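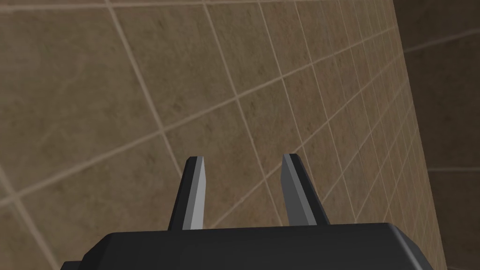

The Rulebook Nobody Fails

I spent most of February reading rules for robots that do not exist yet, written by people who would like them to behave. The rules were in a binder. The binder was put out by Mallora, a group of companies that make or buy household robots and would prefer to regulate themselves before somebody less friendly gets the idea. It runs to 73 pages, and I read every one, including the page left blank on purpose.

Most of it is sensible. Keep a stop button within reach. Don't let the arm move faster when a person walks in. Write down what the thing did, in words a tired human can read at two in the morning. I have no quarrel with any of that, and I suspect the people who wrote it have been hit by an arm or two.

My quarrel is with chapter five, the part on testing in simulation. It says a robot should complete a "representative number" of simulated trials before it is let loose in a real kitchen. It does not say what they should represent. You could drive a truck through that sentence, and the truck would pass.

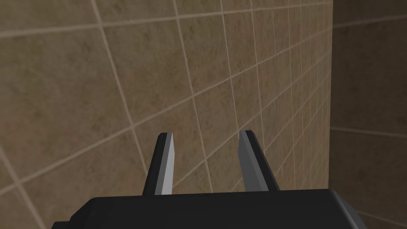 Open gripper, tiled wall, simulated room.

Take a firm like Sorholm, which told its customers last year that its tidying robot had finished 3,200 simulated runs. That's a fine big number. I asked how many different rooms were used. The answer came back after a couple of weeks, and it was 14. I asked how many of the 14 had a rug. I am still waiting, and I have begun to picture the rug as a sore subject.

I don't think Sorholm was hiding anything. They ran the test the binder asked for and reported the number the binder wanted. If you ask a contractor how many nails he used, he'll tell you, and you will learn very little about the porch.

A better rule would ask for three boring things: what changed from one run to the next, what the robot could see at the moment it had to decide, and what happened in the runs that went badly. The second one is my favorite and the one most often skipped. A score sheet says "fail" and moves along. It won't tell you whether the robot had the thing it was after in view or a great deal of bathroom-grade tile. Those are different problems. One calls for a better grip and the other for a better idea of where to look, and you can't fix either from a column of zeros.

So keep the pictures. Keep them from every camera you have, and keep the dull ones. The near view tells you what is between the fingers and the far view tells you where the arm has gone, and I have seen grown engineers argue for an hour because they had only one of the two.

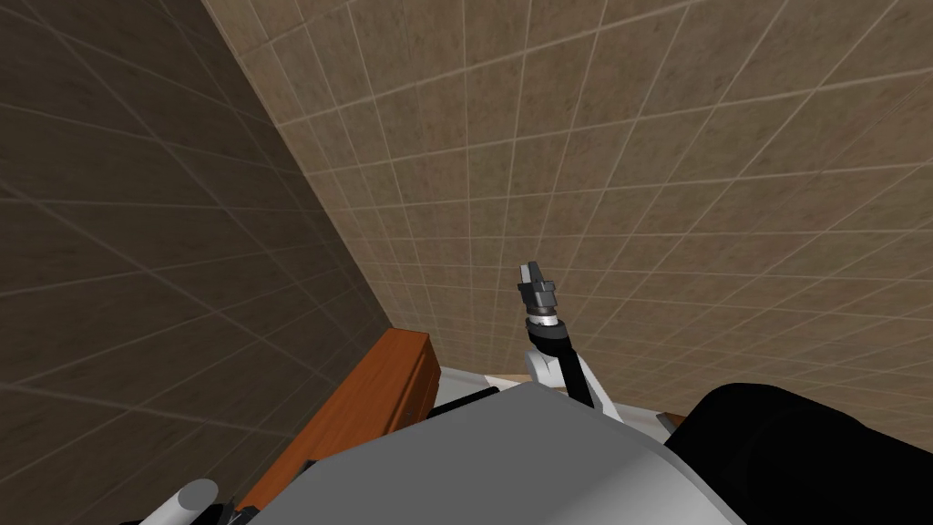 GILSIDE, February — I came up here for the public meeting on the second draft, held in a hotel ballroom with a carpet no robot should be asked to cross. The coffee ran out before the definitions did. A good part of the morning went to the word "household," and whether it includes a garage.

When we finally reached chapter five, I stood up and made my speech about pictures and failed runs. The reply was that keeping all this would be a burden on smaller firms. I have sympathy for smaller firms. I also own a phone that has kept every blurry photo of my thumb since I bought it, and it has never once complained of the burden.

Rocha, one of the smallest outfits in the room, already does it. Their last test report covered 1,943 trials, with the failures at the front, sorted by kind. Dropped it, missed it, never found it, grabbed something else. It made for unflattering reading, and I would let their machine near my dishes before anyone else's in that ballroom. The draft gives them no credit at all for this. By its lights, they simply ran fewer trials than Sorholm.

There was another objection, which I take more seriously. Somebody pointed out that once you make firms publish their failures, they'll start picking easier tests so as to have fewer of them. True enough. People do that with eye exams.

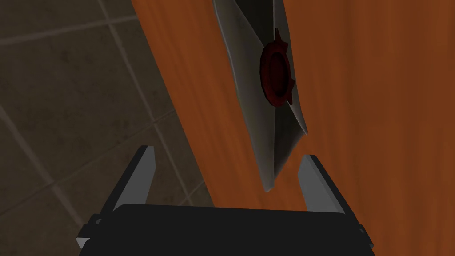
But easy tests are easier to spot when you can look at them. If every run has the same object at the same height over the same piece of furniture, a reader with no training will notice by the second page. Give that reader only a percentage and she'll notice nothing, and she'll buy the robot.

I would also strike "representative number" wherever it appears, and put in a plain list. Change the room. Change the light. Change the object and where it starts. Say which of these you didn't change, and sign your name under it. I'd give that last part its own page. They could use the blank one.

Comments on the draft close at the end of next month. Mine are in, and the form allowed me 14 lines.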